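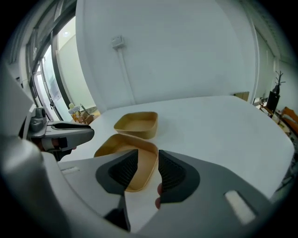
Nesting and Counting Paper Trays by Hand

Last updated December 24, 2023

Square paper trays with sloped sides are sold nested, used one at a time and then, if clean, nested again. This page covers the last step: bringing single trays back into straight stacks that can be counted, stored and pulled apart without tearing. It applies to plain open-top trays in uncoated or lightly coated board. It does not apply to clamshell boxes or to trays with a folded-in lid.

What you need

A flat table with a smooth top, wiped and dry
The trays
A steel rule
Paper bands or wide rubber bands
A carton slightly wider than the tray rim
A marker pen and labels

A table of normal desk height is suitable. A textured or slatted surface catches the bottom edge of the tray when it is slid, and over a long run this roughens the board.

1. Sort before nesting

Trays from different makers rarely nest properly, even when the nominal size is the same. The wall angle differs by a small amount and the upper tray either rides high or drops in too far and wedges. In our store we hold two makes, Westel and Somogyi, and they are kept in separate cartons. If the stock has been mixed, sort it first by checking three measurements with the rule:

Outside width across the rim
Width across the base
Height from base to rim

Measure the base from the underside. Measuring inside the tray gives a smaller figure, as the rule sits on the curve where the wall meets the floor.

Reject any tray with a crushed corner, a split rim or a soft patch in the floor. Trays with grease marks or food contact go out with the waste and must not be put back into a stack. A bowed wall can often be corrected by pressing it lightly from the inside with the flat of the fingers. If it springs back out of line, reject the tray.

2. Set out the trays

Place the trays base down and open side up, with their sides parallel to the edge of the table. The first tray is the receiver and stays where it is throughout. The second tray is the one that moves. Keep the receiver well in from the table edge so that the lower hand has room to rest on the surface.
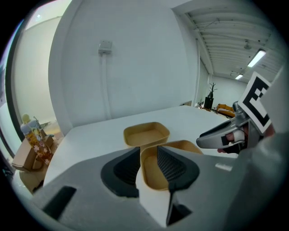 Spacing between the receiver and the incoming tray should be enough to get the fingers down the outside of both walls without touching the other tray. One directly behind the other works well, and it is the layout seen on the white table here, with a nearer tray and a farther one. Either may be the receiver. We prefer the farther tray, as the movement is then a short lift and a reach forward, and the growing stack does not stand between the operator and the next tray. On a narrow table, side by side is acceptable, but the lift then goes across the body and the trays tend to arrive rotated.

3. Lift

Hold the moving tray by two opposite walls, just below the rim. The grip should be at the middle of each wall. Gripping at the corners feels firmer but pushes the rim out of square, and the tray will not seat.

Use only enough pressure to stop the tray slipping. With sloped sides the wall leans away from the base, so a tight squeeze tends to force the tray upwards out of the grip or fold the wall inwards. If a crease appears at the middle of the wall, the pressure is too high.

Raise the tray until its base clears the rim of the receiver. There is no benefit in going higher for the first few trays. As the stack grows, increase the lift to match.

4. Align and lower

Bring the moving tray over the receiver and line up the corners. Rounded corners are forgiving to a few degrees of rotation; beyond that, one corner lands on the rim below and the tray sits with a visible tilt.

Lower the side farthest from you first, then the near side. A tray lowered dead level traps air beneath it and floats for a moment before settling, often off centre. Tipping it slightly lets the air out along the near edge.

Release both walls at the same time. If one side is released first, the other hand drags the tray towards it.

5. Seat the tray

Press once on the floor of the upper tray, in the centre, with two fingers. The rims should now sit one above the other with an even gap on all four sides. Do not press on the rim. This drives the walls together and causes the wedging described under Faults.

Check the gap by eye every few trays and with the rule at the end of each stack. The gap is a fixed value for a given make, so once it is known it can be used for counting.
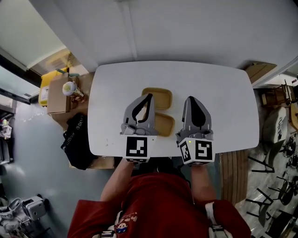

6. Count by height

A stack of 25 is the largest that can be handled comfortably without leaning. Build the first one by counting each tray as it goes down, then measure the full height from the table to the top rim. Write this height on the wall or on a card. Later stacks are built to the same mark and need not be counted tray by tray.

The height mark is valid for one make and one batch of board only. Damp board swells and the stack reads high. Where an exact quantity matters, count the rims with the tip of the pen.

Four stacks make a bundle of 100. Our cartons take up to 500, although a carton filled to that level has to be packed tightly and we normally stop one layer short. When a carton is opened for checking, the number on the label should be the number found – our last full check gave 495 against a label of 500, and the missing five were traced to a stack built to the wrong height mark.

7. Band and store

Put one band round each stack, from base to top and back, crossing the centre of the floor. The band should hold without bending the rim. Paper bands are preferred for long storage. Rubber bands perish and can stain the board.

Place the stacks in the carton base down. Stacks laid on their sides go oval under their own weight. Fill any remaining space with folded kraft paper so that the stacks cannot lean. Label the carton on one short side with make, size, quantity and month packed, for instance: Somogyi, small square, 100, December.

Keep cartons off the floor and away from outside walls. We use Kellosar racking with solid shelves. Wire shelves are usable if a sheet of board is laid down first.

Faults

Tray rides high on one side: rotated on landing, or a corner is crushed. Lift out, check the corner and lower again.

Trays wedge together: too much pressure on the rim, or mixed makes. Hold the lower tray by its walls and turn the upper one gently a few degrees each way. Do not pull straight up, as this can split the rim.

Stack leans: the receiver was not flat, or the trays all carry the same bow. Turn every second tray through a quarter turn.

Wall creases at the grip point: grip is too tight or too low. Move the fingers up to just below the rim.

Stack height reads short: one or more trays missing, or the lower trays have been over-pressed. Count the rims before adding anything.

Related pages on the Jeledus site: Storing paper goods over winter; Reading carton labels; Choosing bands for light loads.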